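Fitting a processor in a desktop tower

Last revised 13 May 2010

Shut the computer down, switch off at the wall and pull the mains lead. Hold the power button in for 5 seconds. Lay the tower on its side and take off the side panel so that the board faces up. 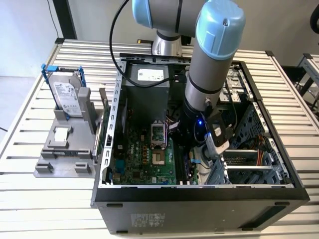
Touch bare metal on the chassis before handling the board, and again each time you come back to the bench. Move any loose power wires away from the socket.

Opening the socket

Press the load lever down and slightly outwards to clear its catch, then raise it fully. Lift the metal retention lid until it stands upright. Keep fingers and tools off the contacts.

Seating the processor

Hold the processor by its edges. Match the notches to the keys in the socket and lower it straight down. It should sit flat under its own weight. Do not slide it or press on it. If one corner stands proud, lift it out and check the notches again.

Close the lid and bring the lever down under its catch. Some resistance is normal.

Cooler

Clean off old paste with a lint-free cloth and isopropyl alcohol. Apply a small amount of new paste to the centre of the processor. Tighten the cooler screws a little at a time in diagonal order, then reconnect the fan lead.

Refit the panel, stand the tower up and check the processor model in the setup screen.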